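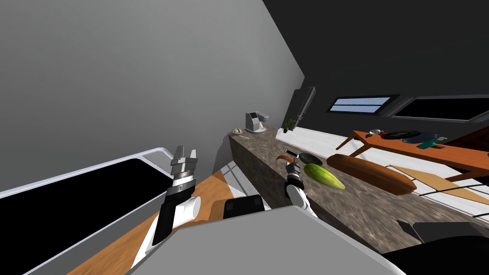
Refinishing an oak stair, water-based or oil?

jkuhlmann
January 19, 2022
We have an oak staircase, 14 treads, that was carpeted by the last owners. Carpet is off, staples are out, and I have sanded the top 4 treads down to bare wood. The rest still have old varnish on them. I got a quote of 3,000 to have the whole thing done and that is not happening, so it's me and a sander on weekends. Question is the finish. My brother used oil-based poly on his and it looks good but the house smelled for a week. We have a toddler. Is water-based tough enough for stairs now?

berenice_e
Yes. Ours has been down six years with two kids and a dog. Three coats, light sanding between coats two and three. It does look paler than oil. If you want the warm color you'll have to stain first.

lepik_a
I'll disagree. I've done both and the oil holds up better on the nosing, where every foot lands. Six years with kids in socks is one thing. Wear boots on it and see. I would do oil in February while you can send the family to relatives for a few days.

berenice_e
Nobody here takes their boots off, I can promise you that. Which product did you use when it wore through? Some of the cheap one-part stuff is not meant for floors at all.

lepik_a
Don't remember, it was a gallon left over from another job. Could have been furniture grade.

berenice_e
Well, there you go.

Iraís B.
Two-part water-based is the one to ask for. It costs more and you have to use it up the same day once the hardener goes in. I used Follito satin and did every other tread so we could still get upstairs at night, then the ones in between two days later. Mark the wet ones with tape or somebody will step on them.

jkuhlmann
Every other tread is smart, I was wondering how we'd get to bed. Did the two batches match?

Iraís B.
Yes, but I stirred a lot. Satin goes shiny if the flattener stays on the bottom of the can. Don't shake it.

jzepeda438
What grit did you stop at? People go too fine on stairs and then they're slippery. I stop at 100 on oak, 120 at most. Also vacuum the corners where the tread meets the riser, then vacuum them again.

jkuhlmann
I went to 150 on the first ones. Do I need to go back?

jzepeda438
I would, if you're going to stain. Otherwise the first ones will take less color than the others. If it's clear finish only, leave them.

lepik_a
150 is fine either way. You won't see it from standing height.

jzepeda438
You will on oak with a dark stain. Try both on a scrap.

jkuhlmann
No stain then, just clear. Going with the two-part, satin. I'll do the closet floor first to get a feel for it.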